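**Zinen rover kit** - by Halvard Strand, built in the shared workshop at Wasten

Four-wheel outdoor rover, home build. Comes as parts, you solder the motor leads yourself. Frame is 300 mm long, 13 screws, hex key in the bag. Tested on ordinary streets, not just the workshop floor.

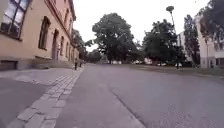 Runs about 30 minutes on the standard pack. Harasym motor board fitted, Zundau one works too but needs the longer cable (ask, I've a few). Kerbs no. Short grass ok if you go slow.

Still to sort:

- front bumper, current one rattles
- steering trim - drifts left over rough tarmac
- maunal, pages 2 to 4 only so far

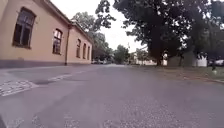 *Street view from the test run, low camera position.*

Price 178, collection only. Next batch in June, mesage me for a place.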